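Chapter 7
Chores: What Machines Can and Cannot Do Yet

In this chapter
7.1 Why ordinary work is hard to automate
7.2 Rigid things and limp things
7.3 Measuring a chore
7.4 The shop floor compared with the home
7.5 Cost, speed and supervision

Before you read

Write down every task you did with your hands between waking up and leaving home this morning. Keep the list. You will need it for the exercise at the end of Section 7.3.

Opening case: the parts counter at Vlachou

Vlachou is a maker of door hardware with a plant in Kotamport. The plant has used industrial robots for many years. They load presses, move castings and stack finished boxes on pallets. A press-loading robot there repeats the same motion up to 3,000 times in a shift, and the engineers who look after it spend most of their time on the press.

At the end of the same building is the parts counter. Workers there put together small orders for repair shops. An order might call for two hinges, a latch, a strip of rubber seal and a packet of screws. The worker reads the slip, picks the parts, opens a plastic bag, puts the parts in, folds the top over and sets the bag in a tray. A trained worker packs 210 orders in a shift. None of the steps is difficult for a person, and new workers learn the job in a morning.

In June the plant manager asked Yuzhen Zheng, an automation engineer, whether the parts counter could be handed over to robots. Her written answer, dated 2023-09-28, was that part of it could. Reading the slip was solved. Picking hinges and latches was close to solved, provided the parts lay in shallow bins and did not overlap much. The rubber seal was harder. The bag was the hardest step of all, and she recommended leaving it with people for the time being.

Many students find this answer surprising. A plastic bag weighs almost nothing and costs less than any part that goes into it. The press-loading robot lifts castings that a person could not hold for long. The rest of this chapter explains why the bag should be the harder job.

7.1 Why ordinary work is hard to automate

A factory robot of the usual kind does well when three things are known ahead of time: where the object is, what shape it has, and what should happen to it. The press-loading robot at Vlachou knows all three. Each casting arrives in a fixture, in the same position, and leaves the same way. If a casting arrives crooked, a sensor stops the line and a person straightens it.

Household chores rarely meet any of these conditions. Cups are left in different places. A shirt on the floor has a different shape each time it is dropped. What should happen next depends on facts that may not be in view, such as whether the cup is clean or the shirt belongs to someone else. The parts counter falls somewhere between the press and the home. The parts are known, but the way they lie in the bin is new with every order.

We will use the term structured task for work in which position, shape and outcome are fixed in advance, and unstructured task for work in which at least one of them is not. Most paid manufacturing work that has been automated so far is structured. Most housework is unstructured.

7.2 Rigid things and limp things

A rigid object keeps its shape when it is picked up. Once a robot has a firm hold on one end of a hinge, it can work out where the other end is. A limp object, also called a deformable object, does not allow this. Bags, towels, cables, bread dough and lettuce all belong to this group.

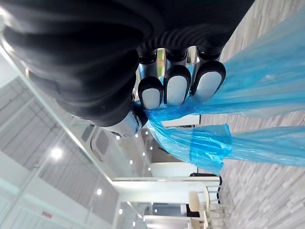 Three difficulties come up again and again with deformable objects. The first is seeing them. Thin plastic may be clear or shiny, and a camera can mistake a reflection for an edge. The second is prediction. A small pull at one corner can move the whole sheet or only a few inches of it, depending on how it is folded. The third is touch. A person opening a bag rubs the two layers between finger and thumb and feels them slide apart. Many robot hands have no sense of touch at all, and those that do are still far less sensitive than skin.

Zheng tested the bag step before she wrote her report. Working with Plurker, a small firm that builds robot hands in Lindudow, she ran 2,000 attempts at opening a flat bag and holding it open. The hand failed 167 times. A failure rate a little above 8 percent may sound low, but at 210 orders a shift it means that a worker must step in 17 or 18 times. Section 7.3 looks at how such figures are collected and what they leave out.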